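Workshop notebook – May 19, 2018
Notes on the Samik diver 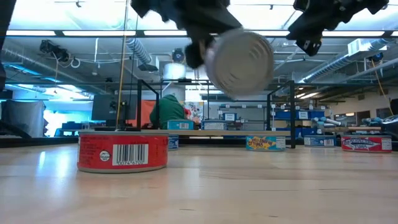 Can you regulate a mechanical watch straight after a service? You can, but I'd let it run a full day first, as the rate tends to wander while the fresh oil settles in.

Which is what I didn't do with the Samik, of course. I had it back in its case by lunch, fiddled with the regulator and felt very pleased with myself, and the next morning it was 31 seconds fast. So I left it alone for 2 days and started over. Much better behaved now!

The dial colour is lovely in daylight, by the way, a sort of grey-green that the catalogue photos never get right. I'm getting fonder of it the longer it's here (it isn't mine, sadly).

Crown gasket: used the Iltico one from the small drawer. It's a snug fit and the crown screws down without that gritty feeling on the last turn. Please don't use the old Meireles gaskets on these – they look the same but they sit a bit proud and you'll be swearing at it. I've moved them to the bottom drawer.

Also had a go at the Calen 708 dress watch. The crystal has a scratch near four o'clock that I can catch with a fingernail, so polishing won't do it. A new one has to be ordered and the supplier is saying August, grr. In the meantime the hands are off and in the labelled tray, movement under the dust cover. The strap is fine, just stiff.

Still to do: pressure test on the Samik, find the good loupe, order more pegwood.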